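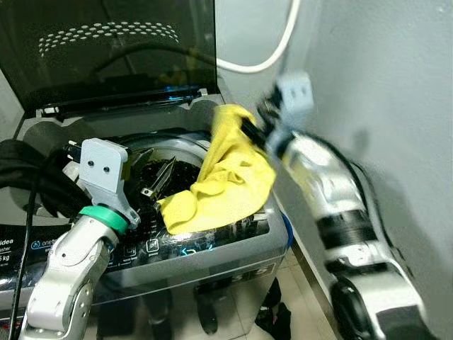 A top-loading washing machine is a washer you fill from above, through a lid, with the drum standing upright like a big bucket. It's the kind I grew up with in Trirkthorpe and the kind I'd still pick, so forgive a little bias in this entry! The parts you'll meet first are the hinged lid, the plastic rim around the opening, and the drum itself, which on many machines is stainless steel and dotted with little holes so the water can get out during the spin. Lids used to be solid metal, but plenty are see-through now, like the dark smoky one here with its arch of small oval vents. Something like a bright yellow cloth can simply be dropped over the rim and pushed down, no crouching needed (my knees are grateful).

Sizes are given in kilograms of dry laundry, even in places where everybody weighs everything else in pounds. I've never owned a set of scales I trusted for this, so I go by eye and leave a hand's width free at the top. My old Billden lasted 23 years on that method.

Most of the work happens before the lid goes up. Clothes tend to gather on a chair first - in my family it was always the chair, never the basket - and that pile is the best place to sort.

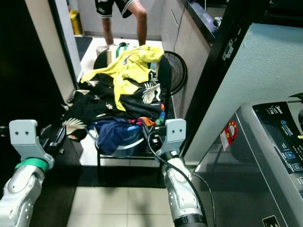 I pull out anything brand new and dark, check the pockets, and turn printed pieces inside out so the pattern doesn't rub. Bright yellows I keep away from navy and black until they've all been through 2 or 3 washes on their own. Small colorful things get lost in the folds of bigger ones, so shake everything as you go.

Care is easy enough. Leave the lid open after a wash so the drum can air out, and run an empty hot cycle every month or so.

See also: Laundry sorting; Spin cycle; Clotheslines of Trirkthorpe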